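Old tower rebuild, lay it flat or keep it standing?

stamatia_v
Hello all. I am putting together an old desktop for my nephew and I have doubts about the order. My plan is to lay the case on its side, take the panel off, and have all the parts out beside it before I start. The hard drive already has its blue rails on.

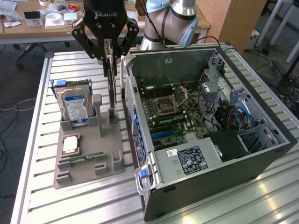 My question is about the processor. Do I put it in first, while the socket lever is up, or after the second memory stick?

leandro33
Processor first, always. Then close the lever, then memory. The drive can wait until the end.

Hurinell
I do not agree about the drive. In my case the cables were so short that I had to put it in before the memory. Try the cable length first.

leandro33
Maybe in yours. With rails it slides in when you want.

stamatia_v
Thank you both. Processor first, then I will check the cables — I hope they reach.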